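The rotary encoder on my bench supply started skipping last month, so I swapped it for a Pruvelgate part with 21 detents per turn. The old one had a plastic shaft. The new one is metal, 6 mm, D-type, and the original knob fits it without shimming.

Pinout is the usual A, common, B on one side and two switch legs on the other. I reversed A and B on the first try - clockwise lowered the voltage - and had to resolder.

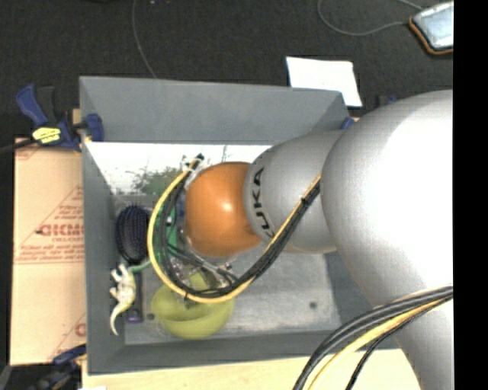

Debounce is a 10k pull-up and a small ceramic cap on each line. With that in place I turned the knob 50 clicks each way and the count came back to zero. The push switch needs a firmer press than the old one.

Next is the Wasta panel meter, which reads 3 mV high at the bottom of its range.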